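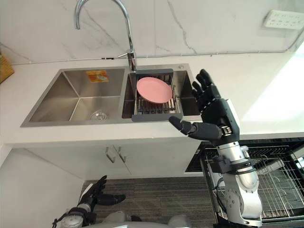
Double sink, marble backsplash.

Ticket 876 – Tarer automatic, gaining time
Opened by: Marama Ruawai
Status: waiting on customer

Customer reports a gain of 22 seconds a day after service at Gilchrist. She calls it "ambitious." 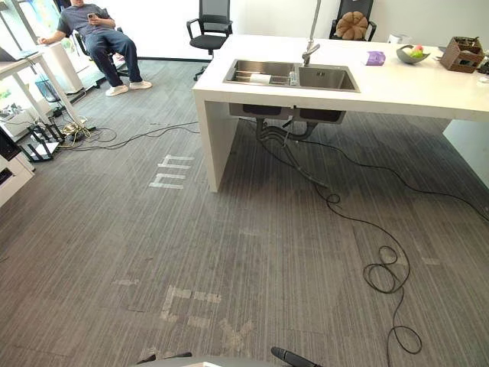 Gilchrist's timing sheet shows plus four, dial up. Magnetism is my first guess, so I asked where the watch spends its nights. Please keep it well away from routers like the black one on the floor by the desk, and from speakers – then log it for 15 days.

2024-10-22: Demagnetized, now plus five. Customer misses being early.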